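Folding on a covered surface: notes on the ground sheet

The last post dealt with drying and ended where the clothes come off the line. Two people wrote to ask what I fold on, and whether the surface makes enough difference to be worth a post. It makes a moderate difference. The cover on the surface makes a larger one, and most of what follows is concerned with the cover.

For a long time I folded on bare tabletop at home. A smooth hard surface is fast for flat items such as pillowcases and tea towels, and poor for anything with a bit of body. A sweatshirt slides when the second sleeve is brought across. The lower layer stays put only if it is held, which takes one hand out of the job. On a bed the problem is reversed: the surface gives under the garment, the fold line wanders, and the finished stack leans. A single layer of woven cloth over something hard sits between the two. The garment grips enough to stay where it is put and the fold line still has something firm beneath it.

The sheet we use on the floor is olive green and came from Kadrić, who sell ends of rolls by weight. It weighs 1059 grams on the kitchen scale, dry, after one wash. I have no name for the weave. The label on the roll had been torn off and the man at the counter did not know either. It has washed well, has not bled onto anything, and sheds very little lint, which was my main worry with a remnant.

Size matters more than I had allowed for. The first cover I tried was cut to the garment, meaning slightly bigger than a large sweatshirt with the arms out. That works for one item. It fails as soon as there is a pile of unfolded things on one side and a stack of folded ones on the other, because the pile ends up on bare floor and gets dragged back onto the cloth with whatever it has picked up. The sheet should take the pile, the item being worked on and the stack, with room left for knees.

Laying it out goes as follows.

Sweep the floor first. Grit under the cloth works its way up through it after a few sessions and can be felt with the palm.

Unfold the sheet to full size before putting it down. If it is opened on the floor, panel by panel, each panel traps air and the creases from storage stay exactly where they were.

Tape the far edge. Two short strips are sufficient. The near edge is held by whoever is kneeling on it.

Pull from the near edge, evenly, with both hands well apart. Pulling from a corner produces a long diagonal crease that will not come out without lifting the whole thing.

Leave the small wrinkles alone.

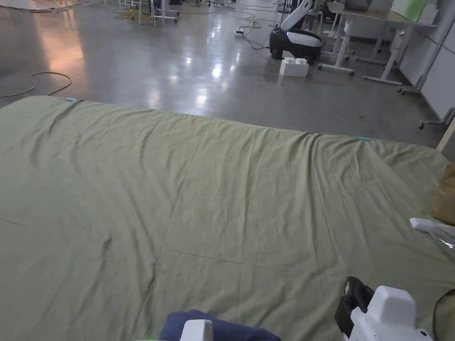 The last instruction is the one I get letters about. I used to iron the ground sheet. Aslak Viklund, who taught me most of what I know about table linen, irons his to this day, and his results are better than mine, so I will not claim that it does nothing. I compared the two at home over a month of ordinary laundry and could not find a difference in the folded garment. Shallow wrinkles flatten under the weight of a shirt. What does transfer is a hard fold, the kind that comes from storing the sheet in a tight square with other things on top. A T-shirt smoothed down over a hard fold picks up a faint ridge, and the ridge is then pressed in by everything stacked above. The remedy is to store the sheet rolled. I have a cardboard tube for mine and forget to use it more often than I would like.

On tape: I use a low-tack type, 25 mm wide, sold for masking paintwork. It comes off polished concrete cleanly if it is pulled back low and slowly. On the cloth it leaves nothing I can find after a wash. Stronger tape holds no better in use, as the load on it is only ever sideways and slight, and it leaves a gray line on the floor that has to be taken off with white spirit. Ask me how the floor near the side door came to have a gray line.

Color deserves a paragraph. A mid-tone plain cloth shows both light and dark garments by their outlines, and outlines are what you work from when squaring up a fold. Navy is the difficult case. On black or dark gray it disappears and the hem has to be found by touch. On white it is easy to see, but a white sheet on a floor is a white sheet for one session. Olive is a fair compromise and hides a knee print. Patterned cloth should be avoided altogether. I tried a striped one on the theory that the stripes would serve as guide lines. They did, for as long as the stripes were straight, and they were straight for the first shirt.

The fold itself I have described before, so only the changes are given here. For a crew-neck item I now lay it face down, collar away from me, and run both palms outward from the center once. Once is enough. Repeated smoothing stretches the knit and the two halves stop matching. The sides come in to a line a hand's width either side of the collar. Sleeves go straight down along the body instead of across it, which leaves one layer fewer at the shoulder. Then the hem is brought up to a point just short of the collar, and the whole folded again in half. The finished piece should be 300 mm on its long side if it is going into the gray drawers. I used to measure this. I now compare it with the item below it, and check the bottom one.

Trousers and anything stiff are better done standing up, at a table. The reach is shorter and the back complains less. We have one table covered in the same way, with a paler cloth that is thinner and wrinkles more readily, and I would not use it on the floor. At table height it is adequate. It was washed with Sastuvis powder at the recommended dose and came out stiff, then with half the dose and came out fine. The instructions on the box assume hard water and ours is soft.

The table stands within reach of the washing machine, along from the doorways, and this has shaped the order of work more than any plan of mine. Blue and other dark things are done first, while the cloth is clean of lint from the towels. Towels are always last.

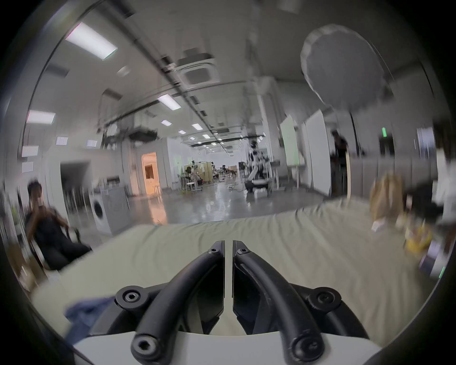 Cetidberg Textile Care Group: Workroom Notes

There were questions at the last meeting that I did not answer properly, and I have set down better answers.

Llinos Jarman asked whether a rubber-backed mat under the sheet would help. I borrowed one and tried it under half the sheet. It stops the cloth creeping and is kinder to the knees. It also takes away some of the firmness, and folds made on the matted half were a little rounder at the edge. If kneeling is the limiting factor, use the mat and accept the edge. The mat must be flat. One that has been stored rolled will curl at both ends for a good hour, and the cloth follows it.

Ifor Pritchard asked about steaming the garment on the sheet before folding. His steamer is a Pruvo, the small upright one. I advise against it on any covered floor. The steam goes through the garment and into the cloth, the cloth holds the damp, and the next dry item is laid onto it. Steam on a hanger, leave the piece for 7 minutes, then fold. I arrived at that figure by folding too early several times with a cotton shirt and it may be different for wool. Ifor has promised to try wool.

Cadi Parry wanted to know what to do about static on synthetics. A slightly coarse woven cover seems to be worse than a smooth one for this, and I have no remedy beyond folding synthetics at the table and not rubbing them. If anyone has tried an anti-static spray on the cover itself, as opposed to on the garment, I would be glad of the details, including what it did to the cloth in the wash.

Washing the sheet. I do it monthly, at a moderate temperature, by itself, with no softener. Softener makes the surface slick and you are back to the bare tabletop. It is line-dried over two lines so that the fold is broad. Tumble drying has not shrunk it noticeably, although it did bring up a ripple along one hem that I have not been able to press out. The ripple goes at the far edge, where it bothers only me.

Edges. Mine is hemmed on three sides. The fourth is the cut edge from the roll, which I overlocked on Beca Lloyd's machine in January using the wrong tension. It has held. A plain double-turned hem would be flatter and I will probably unpick it and do that when the cloth next comes out of the wash, if the thread I ordered has arrived.

I have the offcut from the Kadrić roll still, long and narrow, too small to fold shirts on. It would do for socks and handkerchiefs. Anyone in the group who wants it can have it for the cost of collecting it, and should write to me before the next laundry evening as I am otherwise going to cut it up for dusters.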